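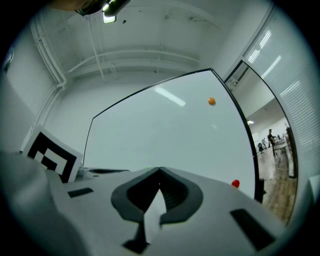

The big panel with its thin black edging, orange ball up near the top right and the red one lower down.

I've had the Lanalel panel for long enough now that I feel I can be fair about it, so this is my proper review (the one I left on the Hositz site in September was written after two days and was far too excited).

First thing, it's big. I went for the tall version after measuring the gap three times and I still stood there when it arrived wondering if I'd got my sums wrong. The surface is a really soft pale blue-grey, much nicer than the glaring white of my old Lammers one, and I love how slim the black edging is. It makes the whole room look a bit more grown up!

Now the grumble. It's shiny. If you've got a ceiling light anywhere near, you will see it in the surface, and mine shows up as a bright streak in the upper left. In the daytime I don't notice. In the evening, sitting on the wrong side of the desk, it drives me potty. I've moved my chair and that sorted most of it, but if you're fussy about glare I'd go and look at one in a shop before ordering.

Cleaning is easy enough, a barely damp cloth and then a dry one. Skip the spray that Foler sell for this kind of thing, it left smears on mine and I had to go over it all again the next morning.

The little coloured balls were a separate buy, a mixed bag of 20, and I got them purely because I wanted something cheerful against all that grey. The orange is my favourite, lovely and glossy. The red is a stronger colour and you can spot it from right across the room, handy when one rolls off under the radiator (they do roll, be warned, and the dog is very interested).

Delivery took 4 days and the packaging was sensible, lots of card and only a bit of plastic. The instructions were tiny print on one sheet, so have your glasses ready.

Would I buy the panel again? Yes, though I'd pay extra for a matt one if they made it. Four stars from me, and five for the balls.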